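News > Company > Press Releases > Home Goods

Skestmont Admits Most Shoes Live on the Floor, Builds a Shelf to Go Over Them

LOSTISWOOD, Feb 24, 2020 - Skestmont, maker of small furniture for small hallways, today announced the Won, a low shoe rack for households that have already tried asking nicely.

The Won is a flat wooden shelf board in a thin black metal frame. One shelf, and that is the whole feature list. Skestmont spent 11 months on it, most of them taking things off.

The company began work last December after visiting 118 front halls in and near Lostiswood. In over 900 photos from those visits, the usual family rack had mail on top, a bag hanging from it and the shoes parked underneath.

"We used to draw racks for people who put their shoes away," said Soo-ah Na, head of product at Skestmont. "I have met five of those people. They were very nice and they didn't need a rack."

The Won leaves its lower level open to the floor, so slides and sandals can be kicked off and nudged into a row with one foot. Bending over is supported but not required.

It goes on sale this spring at Ploltent stores, in one size. Assembly takes a single hex key, which is included and which you will find again in a drawer several years from now.

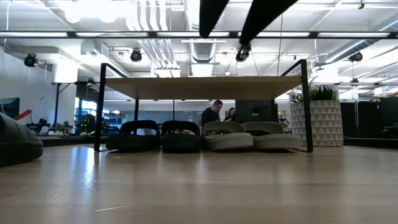 The Won with black and beige-gray slides lined up under the shelf. Planters not included.

Skestmont will show the rack at the Ploltent store in Lostiswood throughout the spring. Visitors may bring their own shoes, within reason.

Comments

hallwaydweller: Do boots fit under it? Asking for a house with three teenagers and no floor.

M. in Lostiswood: I think mine was one of the halls. The mail has since been moved.

pats_porch: Would buy the triangle planters.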